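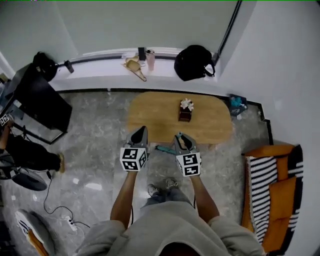

Melati Nair had the apartment until noon, and at twenty past ten she still hadn't found the key to the mailbox.

She had packed the big things first. The books had gone down to Corey's van the night before, along with the bed frame and a lamp she didn't like but had paid for. What was left was the kind of stuff that doesn't belong in any box. There was a coffee table, a plant, two bags, and whatever had collected on the ledge over three years.

Corey Tipoki came up the stairs with his jacket over his arm.

"Is the table coming?" he asked.

"The table's coming. The plant goes to Mrs. Illar."

"Does she know that?"

"She said she'd think about it."

He picked up one end of the table to test the weight and set it down again. It was light. Melati had bought it from a man in Drumau who was selling everything he owned, and he had wanted 500 for it. She had given him 199 and a ride to the station. She had thought then that it was a sad way to leave a place, selling your furniture to strangers and asking one of them for a lift. Now she was leaving too, and it didn't feel sad. Mostly it felt like looking for a key.

"When did you last have it?" Corey asked.

"July. I got the letter from Lumenta, and I haven't opened the box since."

"You haven't checked your mail since July?"

"They said everything would be by email after that."

The letter had been the job offer. She still had it, folded in the front of her backpack. It said she would start on a Wednesday and that the company would pay up to 3399 toward the move, with receipts. She had asked for a van receipt from Corey, and he had written her one on the back of a parking ticket.

They went through the bags. The backpack had her laptop, two shirts and the letter. The other bag had shoes in it, and under the shoes a phone charger she had replaced in the spring. Corey shook each shoe upside down over the floor. A coin fell out of one of them and rolled under the desk.

"Leave it," Melati said. "Somebody will be glad of it."

She got down on her knees anyway and looked under the desk for the key. There was the coin, and a lot of dust, and a pen from Celtness Dental. She put the pen in her pocket.

Mrs. Illar knocked at eleven. She was a small woman who wore a coat indoors, and she stood in the doorway and looked at the flowers for a while before she came in.

"I had one of these," she said. "It died."

"They don't need much," Melati said. "I water it on Sundays. If I forget, I do it Monday."

"And it doesn't mind?"

"It hasn't so far."

Mrs. Illar took hold of the pot with both hands and lifted it off the table. She turned it to look at the back. Then she tipped it a little to see how it drained, and the key slid out from underneath, where it had been stuck to the bottom with a bit of damp soil, and dropped on the tile.

They all looked at it.

"I put it under there so I'd know where it was," Melati said.

Corey laughed so hard he had to sit down on the table.

She went down to the lobby by herself. The mailbox was stiff and she had to lean on the door to turn the lock. Inside were menus, a water bill and a notice about the elevator - and one postcard. The picture was of a harbor with three boats in it. On the back, in blue ink, it said that the new place was small but dry, that he had a table again, and that he hoped hers was holding up. There was no return address.

She read it twice and put it in with the letter from Lumenta.

When she got back upstairs, Mrs. Illar had gone, and so had the plant. Corey was holding one end of the table.

"Ready?" he said.

Melati took the other end, and they carried it out sideways through the door.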